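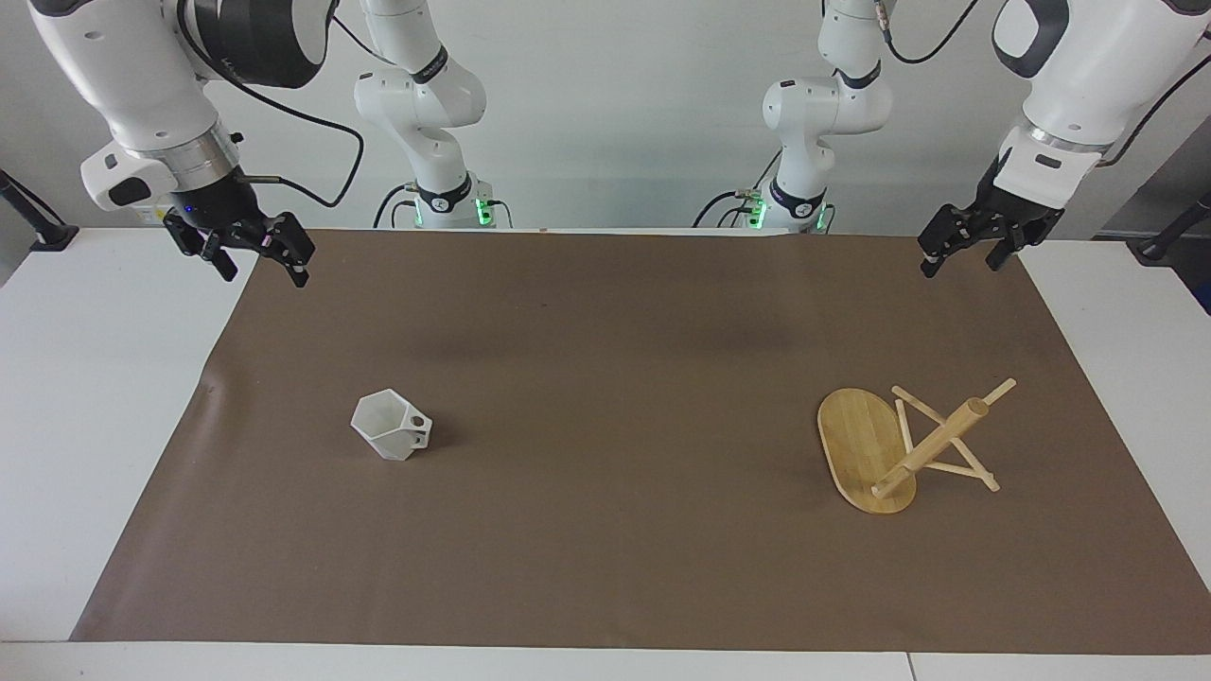
A white and black arm reaching down over brown paper, its gripper open.

I'd been in Gronow for all of an hour when the wind got up and I lost my hat over the sea wall, or what's left of it. The parish councillor I'd come to meet laughed and told me I was the second that week. She asked me not to use her name (it's a small place and she'd like to keep buying her bread there), but she was happy to talk, and goodness, can she talk!

We walked out towards the dunes at Emer, where the path used to run straight along the top. It now stops at a bit of orange netting.

"My gran had her picnics out there," she said, pointing at open water. "I tell my kids that and they think I'm making it up."

The council has been arguing over the Emer dunes since last August. There are 62 homes behind them, plus the lifeboat shed, and the plan on the table is to bring in sand from the Deliditz channel, plant it with marram grass and fence it off for 2 winters. A petition against the fencing got 3572 signatures, a fair few of them from people who come for the summer.

I asked if that annoyed her. She pulled a face.

"A bit, yes. But they love the beach as well, don't they? I just wish they'd come in February and see it then."

What bothers her more is the money. The dredging was put out to tender in spring, and the only bid came from Ilon, a firm from down the coast, at a price the council hadn't planned for. She'd like the ministry to pay the difference and has written to say so, more than once. "I've had a very nice letter back thanking me for my letter," she said.

By then we'd reached the last of the old wooden posts. There were 46 when she started walking her dog here, and she counted them off for me on the way back, all nine that are still standing. The vote is due before the autumn tides. She's bringing sandwiches, she told me, as the last meeting went on until eleven at night and the machine in the hall only does soup.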